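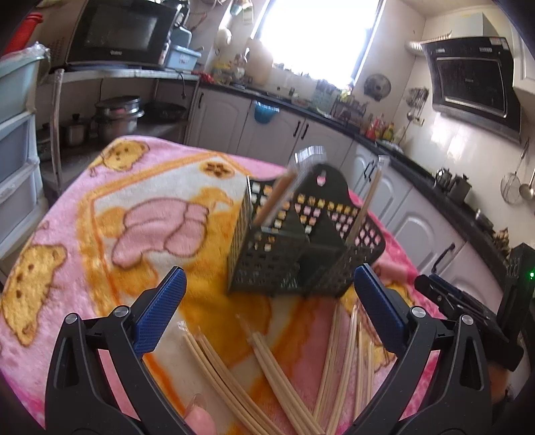 Palillos enfundados, cestillo de cubiertos y manta de felpa.

Demostraciones a mano con dos pinzas: ¿cómo grabar el agarre de palillos en funda transparente?

Maya Tarawneh
Publicado el 27 de mayo en Manipulación > Aprendizaje por demostración

Buenas. Estoy preparando un conjunto de demostraciones para una tarea de mesa: coger palillos de madera, cada juego en su funda de plástico transparente, y meterlos de pie en un cestillo de plástico oscuro con separadores interiores. Trabajo con pinzas de mano, una en cada mano, con cámara en la propia pinza. Los dedos son articulados, negros, con almohadillas azules texturizadas en la punta. La política se entrena con Danitz sin modificar, salvo el recorte de imagen.

Llevo 100 episodios grabados en una cocina doméstica y he revisado todos. Descarto 29. El reparto de fallos es desigual y por eso pregunto.

El grueso de los descartes viene de la funda. Si cierro sobre el extremo vacío, donde el plástico sobra y se arruga, la pinza registra agarre, pero la madera resbala dentro y cuelga torcida. Al entrar en el cestillo choca con el borde o cae en el compartimento de al lado. Lo corrijo con la otra mano y el episodio me queda con un tramo de reintento que no sé si conviene conservar.

El segundo problema es la superficie. Trabajo sobre una manta de felpa estampada con osos amarillos, con fondo y borde rosas. Cuando bajo la pinza para coger un juego tumbado, las almohadillas hunden el tejido y a veces lo pellizcan. Entonces arrastro la manta y, con ella, el cestillo. En la trayectoria se ve un tirón lateral que no tiene nada que ver con la tarea.

Tercero, la luz. La ventana del fondo sale completamente quemada en cuanto levanto la vista de la cámara por encima de la mesa. No sé si esto afecta a la estimación de pose o si basta con que el primer plano esté bien expuesto.

Lo que quiero saber:

– si conviene conservar los reintentos o cortar el episodio;
– si hay que quitar la manta o mantenerla como variación;
– si merece la pena fijar la exposición.

Añado que la segunda pinza la uso sobre todo para sujetar el cestillo por fuera. En parte de los episodios no interviene y se queda en el lateral de la mesa, a la vista de la otra cámara.
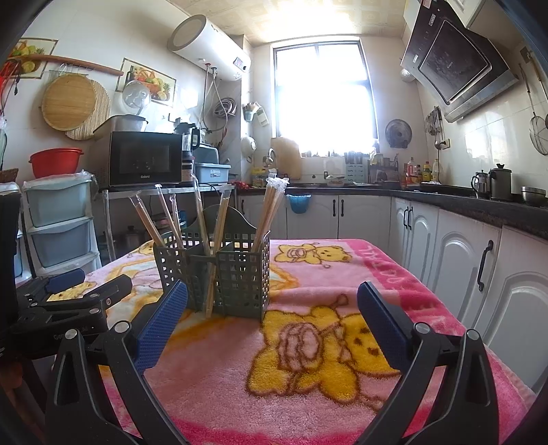 Masri
Respuesta aceptada

Por orden de importancia, que no es el tuyo.

Punto de agarre. Define una zona y respétala siempre: tercio central del palillo, con las dos almohadillas sobre madera y la funda tensa entre ambas. No cojas nunca por el plástico sobrante. Si el juego está en abanico con otros, sepáralo antes con un movimiento corto de un solo dedo y grábalo como parte del episodio. La política necesita ver esa separación, porque en ejecución se va a encontrar los juegos amontonados. Con el agarre en el centro, el giro dentro de la funda se reduce mucho. En mi caso, con cubiertos embolsados, el cambio de criterio tuvo más efecto que cualquier ajuste de entrenamiento.

Reintentos. Depende de cómo empiezan. Si el palillo se escurre y vuelves a cogerlo desde donde ha quedado, con la misma velocidad y sin pausa, consérvalo: es una recuperación válida. Si te paras, dudas o sueltas la pinza para recolocar con los dedos, descarta desde el inicio. Una mano desnuda que resuelve el fallo delante de la cámara es información que el robot no puede reproducir. Revisa también los episodios que has dado por buenos y mira si asoma un dedo junto a los palillos justo antes del agarre.

Inserción. El respaldo alto del cestillo sirve de referencia visual, así que no lo tapes con la pinza durante la aproximación. Entra desde el lado contrario, con el palillo ya inclinado hacia la vertical, y abre cuando el extremo inferior haya tocado fondo. Si abres antes, el apoyo final es distinto cada vez. Tampoco intentes que todos queden rectos. En un compartimento ancho se van a inclinar y no es un error de la demostración.

Manta. Yo no la quitaría del todo. Graba una tanda sobre mesa rígida y otra sobre la manta, y etiqueta las dos. Para la segunda, baja con los dedos abiertos, detente en cuanto la almohadilla roce el tejido y cierra con una ligera subida. El pellizco aparece cuando se cierra empujando. Si el cestillo se desplaza, sujétalo por fuera con la segunda pinza en todos los episodios o en ninguno. Alternar sin criterio te va a dar una política que a veces espera un apoyo que no llega.

Exposición. Fíjala para la mesa y deja que la ventana se queme. Con exposición automática, el brillo de las fundas cambia cada vez que la ventana entra o sale del encuadre. Para la pose me preocuparía más una pared lisa que una ventana blanca, y en una cocina con estantes, utensilios colgados y botes suele haber textura de sobra. Compruébalo de todos modos con el residuo del seguimiento.

Anónimo

Quítale la funda a los palillos y listo. O usa pinzas con ventosa.

Comentario de Maya Tarawneh: La funda forma parte de la tarea, el pedido de Purkwood es con producto embolsado. Ventosa sobre film arrugado ya lo probé en febrero y pierde vacío.

pulsoyleva

De acuerdo con Masri en casi todo. Discrepo en la segunda pinza parada. Si no interviene, sácala de la mesa. En nuestro banco de Lundincombe teníamos 27 episodios con la pinza auxiliar quieta en el lateral y el modelo aprendió a dejar ese brazo extendido sobre la zona de trabajo, donde estorbaba al otro. Tuvimos que filtrar y volver a entrenar.

Otra cosa: comprueba la sincronización entre las 2 cámaras antes de seguir grabando. El tirón lateral que atribuyes a la manta puede ser en parte desfase. Abre y cierra ambas pinzas a la vez al principio de cada episodio y compara las curvas de apertura.

Comentario de Maya Tarawneh: Comprobado, hay desfase en la izquierda. Corrijo los registros y repito la tanda con manta, esta vez con el cestillo siempre sujeto.

Comentario de Masri: Guarda los registros sin corregir aparte, por si el desfase no es constante.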